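Setting Up a Shared-Lab Tabletop Arm Cell: Working Practice

Vukton Lab Notes, Revision 4
Last revised Monday, March 11, 2024

This page covers the preparation of a tabletop manipulation cell in a room where other people are working at desks. It applies to single-arm pick and place tasks with small objects and open containers. It does not replace the site risk assessment or the arm manufacturer's manual. Read both first.

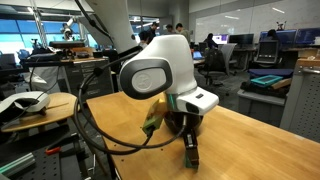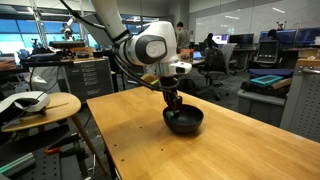

Tabletop cell in an open lab with desks behind it. Second view: gripper fingers inside the black bowl.

1. Define the cell boundary

Mark the boundary on the floor before the arm is powered. Measure it from the farthest point the gripper can reach with an object in it, and add the stopping distance at the speed you intend to run. Do not measure from the table edge. If the arm can reach past the table, the boundary goes past the table too.

Desks and chairs stay outside the line. A rolling chair counts as occupied for this purpose, even when it is pushed in. Carts and bins used to stage objects may stand next to the line but not across it.

2. Limit the workspace in software

Set joint limits first, then the Cartesian box. The floor of the box is the tabletop height minus the compliance of the fingertips. Setting it lower allows the wrist to load the table. Setting it higher makes flat objects impossible to grasp, and operators then tend to turn the limit off.

Check all corners of the box at reduced speed with the gripper closed. Repeat with the gripper open. Record both checks in the Hedport log under the cell number.

3. Route the cables

Leave enough slack for full wrist rotation in both directions. Then look at where the slack goes. A loop that hangs clear in the home pose can lie on the tabletop when the arm is low, and it can catch the rim of a container on the way back up.

Move the arm by hand through the lowest and farthest poses of the task. If a loop enters the grasp area in either pose, re-clip it higher on the arm. Do not tape cables to a finger or to the gripper body.

4. Place the container

Put the container where the arm can enter it from above without passing near a joint limit. Mark its position on the table with removable tape so that it can be reset between trials. For bowls and other containers with sloped walls:

Teach the release point over the center, not over the wall.
Set the approach height to clear the rim by the full length of the held object.
Set the force threshold with the container empty, then confirm it with an object inside.
Lower the descent speed below the rim. The Girnar controller profile has a separate field for this.

5. Clear loose items

Hand tools, spare brackets and offcuts are removed from any surface the arm can reach. Surfaces out of reach are kept tidy but are not part of this check. Where two arms share a room, confirm which one the stop button controls. Label the button with the arm's name.

6. Run the first trials

The first 90 trials on a new setup are attended. The operator stands outside the boundary, faces the arm and keeps one hand on the stop. Work at a computer is not attendance.

Log each stop with its trial number and cause. Use the cause codes in the Ankrah sheet. "Other" requires a written note.

7. Restart after a stop

Find the cause before clearing the fault. Open the gripper only after checking what is under it. Return to the home pose at reduced speed, inspect the fingertips and reset the container to its tape marks. If the same cause code appears twice in one session, end the session and repeat steps 2 and 3.

Next scheduled review of this page: September. Send corrections to the cell safety list with the step number in the subject line.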